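August, evening

All day I was thinking about bread, and I didn't bake even one piece of it. Tomorrow I go to Anju Nautiyal for the first time since she moved to Ilthorpe, and I did not want to come with empty hands. In my family you never visit a new home without something from the oven. My own oven has been broken for 9 days, so this time the bakery must help me.

I walked there before the heat. The woman wanted to give me one big box, but I said no, I have a nice bag at home. I kept it from my birthday, the sky blue one with the painted landscape and a little yellow sun. It is too pretty to throw away, and the white cord handles are still strong.

At home I put things on the pink tray first, to see what I have. I was a long time deciding what goes to Anju and what stays for my breakfast. The twisted roll I would like to keep, I confess it. Gaspard Bouvier from downstairs once told me that the soft ones must go on top, or they arrive flat. I try to remember this, but I always find it hard to know which one is the softest.

The train is at 9, and the ride is long. I hope the sugar will not all fall to the bottom. I must also write a small card, and my spelling of "housewarming" I have checked two times already.

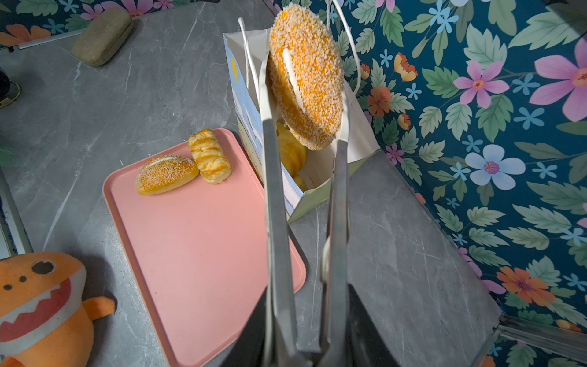 1 min read

The orange bun with the coarse sugar is for Anju, she likes bright things. Under it in the bag there is a shiny golden one, and a pale yellow bread lower down. On the tray I still have the twisted roll and the oval bun with the white specks on it. I will decide about them in the morning, after coffee.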